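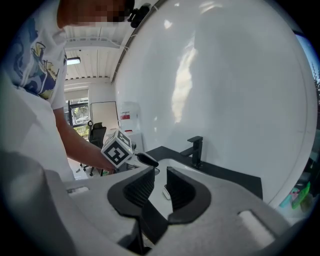

White cube with the square markers on it, held up by hand

Subject: Re: [Rarkadbridge-list] moving a sourdough starter to a new house

On 2023-07-12 a list member in Galville wrote:
> We're moving to Villey and I'm scared of killing my starter on the
> drive. It's about 700 miles and we'll stop for 2 nights. Do I feed it
> on the road or just leave it alone? Also, will the new water hurt it?

Oh, I did almost this same move in February, so let me chime in! Leave it alone, mostly. I fed mine the night before we left, nice and thick (way more flour than water, like a stiff cookie dough), and put it in a jar about three times too big. Lid on loose. It rode in the cooler next to the cheese and I only looked at it once, at the motel, where it had gone up a bit and smelled fine.

Please dry some as a backup, too. Smear a thin layer on parchment, let it sit out till it flakes, then crumble it into an envelope. Mine is still in the glove box - I keep forgetting to bring it in.

On the water, I wouldn't worry much. Mine sulked for the first few feedings and then took off again. I used a bag of Paulauskas rye that I'd brought along, and I do think the rye helped, but the kitchen was also warmer by then, so who knows. If your new tap water smells like a swimming pool, leave a pitcher out overnight and use that.

What I'd really watch is the oven! My new one runs way hot and I burned the bottoms of four loaves before I bought a thermometer. I bake on a doubled sheet pan now and start checking ten minutes early.

How much starter are you keeping, by the way? I only took 57 grams and it was plenty.

Write back once you're unpacked, I want to hear how the first loaf comes out.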